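Dilruba Cassim
8/21/23

ok thread. people keep asking me when they can buy the robot that cleans up after their kids. short answer not yet. long answer, sit down

I write the training tasks for a household robot project, Puveck. two arms, two hands, a table. my job is deciding what counts as "tidy up." harder than it sounds, I have rewritten that page 13 times

what people want: laundry, dishes, toys off the floor. what machines are good at: one thing, same spot, same light, all day long. big gap in the middle and that's where I live

shop floors are further along. Brian Ogola runs a packing line at Sutherland, his arm moves up to 400 cartons an hour. boring square cartons. he loves it. hand it a bag of oranges and it stops dead and blinks at him

homes don't have boring square cartons. homes have one sock, a banana, half a puzzle, grandma's dish

so, toys. put the stuffed animal in the bowl. my nephew could do this before he could talk

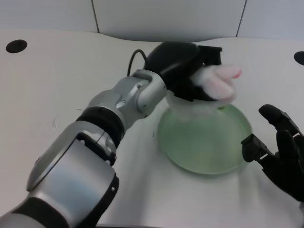 Sheena Kinnear wrote back that she'd pay for this today if it did it slow, all night, while the house is asleep, who cares if it takes till 6 am.

Sheena yes!! this is the right way to think about it. slow is fine. dishwashers are slow. everybody forgives the dishwasher

problem is slow AND needs me standing there. a dishwasher doesn't need me standing there

soft stuff is its own headache btw. a block has corners, you grab it, you know where the rest of it is. a plush squishes. ear goes one way, foot goes the other, and the part you're not holding does whatever it wants

and then "in the bowl." is it in if a leg hangs over? if it's leaning on the rim? I say in means in, nothing touching the table. Esko says if you pick up the bowl and the toy comes with it, it's in. we have argued about this since April

glass makes it worse. see-through things are hard for cameras, hard for depth sensors. I want wood bowls. got outvoted, becuase people own glass

some numbers since someone will ask. we score a toy task out of 60 tries. I am not posting our score. I'll say I would not leave it alone with my own dishes

folding a towel: kind of, on a good day, flat table, towel it knows
loading a dishwasher: no
wiping a counter: yes if you clear it first, lol, that's the chore
putting toys away: getting there. the one I'd bet on

Alistair Kerr in my replies says just buy a bin and teach the kid. sir I have 2 kids. I have bins. the bins are empty

real talk on price, can't help you. arms are expensive, hands are worse, fingers break. whoever makes a cheap hand that lasts gets to name the year

if you run a small shop and want help now, don't wait for a humanoid. get one arm, give it one dull job, put a fence around it. Brian will tell you the same thing at greater lenght

next thread is towels. I have feelings about towels

ok back to work, page 3 says "gently" and somebody wants me to define gently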